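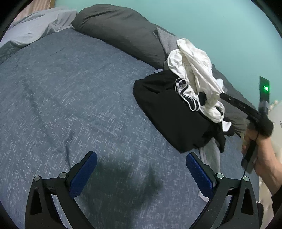 Skorus All-Season Comforter

The Skorus is a quilted comforter with a down-alternative fill, made for year-round use in heated bedrooms. It is sold by Brellham in three sizes and two fill weights. The shell is woven cotton. The fill is siliconized hollow polyester fiber, carded into a continuous batt and stitched through to the shell so that it does not migrate toward the foot end.

Construction

The shell is a plain weave of combed cotton, washed once before cutting to take out most of the shrinkage. The batt is laid in a single piece from edge to edge. Quilting lines are spaced 10 inches apart on both axes. Closer spacing would hold the fill more firmly but would also flatten it along each seam, and warmth drops where the batt is compressed. The perimeter is closed with a folded edge and a double row of lockstitch. No piping is used.

Each corner carries a cotton tape loop on the inside of the hem. The loops match the ties in Ansari duvet covers and will take most other ties up to half an inch wide.

Fill weight

Two weights are offered. The lighter one, listed as Skorus L, suits rooms kept above 68 °F. The standard weight is intended for rooms between 60 and 68 °F. Below that range a second layer is recommended. Using both weights together is possible but puts a noticeable load on the sleeper, and a wool blanket over the L gives a similar result with less bulk.

Size and fill (standard weight)

Twin: 68 x 88 in, fill 1000 g
Full/Queen: 88 x 90 in, fill 1186 g
King: 104 x 90 in, fill 1420 g

Dimensions are taken flat, before quilting. Finished width is up to 2 percent less. Buyers with a mattress deeper than 14 inches should choose the next size up if side coverage matters to them. On a platform frame with no box spring, the listed size is usually enough.

Color and dye lots

Shell fabric is dyed before weaving, so small differences between lots are normal. The lot number is printed on the care label after the size code. When ordering two twins for one room, place them on the same order and ask for a matched lot in the comments field. Lots cannot be matched after shipping.

Dark shades may release a small amount of dye in the first wash. Wash separately the first time, in cold water.

Care

Machine wash on a gentle cycle at 86 °F or below. Use a front-loading machine with a drum of at least 4.5 cubic feet for the full/queen and king. Agitator machines can strain the quilting and are not advised. Use half the normal amount of liquid detergent. Fabric softener coats the fiber and reduces loft.

Tumble dry on low. Stop the dryer twice during the cycle and turn the comforter over by hand – the center dries last. Do not iron or dry clean. Do not store in a vacuum bag for longer than one season, as the fiber recovers slowly after long compression.

Revision notes

The current version replaces the one sold until August. Pattern work was done by Kylie Rewi. The changes are the corner loops, which were previously on two corners only, and the hem, which went from a single to a double row of stitching. The part number now ends in 17. Covers bought for the earlier version still fit.

Related items

Ansari duvet cover, cotton percale, button closure
Stiltidness mattress pad, 14 in pocket
Skorus L comforter, light weight

Trade and bulk orders

Orders of 10 pieces or more are handled by Radomir Radonjić at the Brellham trade desk. State size, weight, shade and whether a matched lot is required. Swatches of the shell fabric are available on request.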